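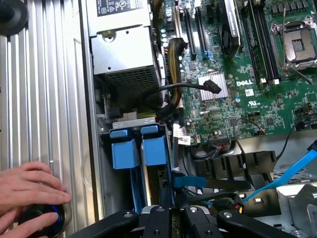

Feb 11, 2014

So the old desktop is staying! I went back and forth for weeks, priced a new one at Jillix, and then couldn't bring myself to spend $424 on something I mostly use for email and my budget spreadsheet.

The money is going toward the trip in May instead. We found a little cabin near Laltero for $282, three nights, with a porch and a wood stove (I'm already planning what soup to make). It's 44 miles from Plultgate, so I won't even need to fill the tank twice.

Meanwhile I'm trying to get better at saving in general – $40 a week into the jar, no excuses. Last week I cheated and bought boots. They were on sale and they're really good boots, but still.

Anyone been out to Laltero in the spring? Is it muddy?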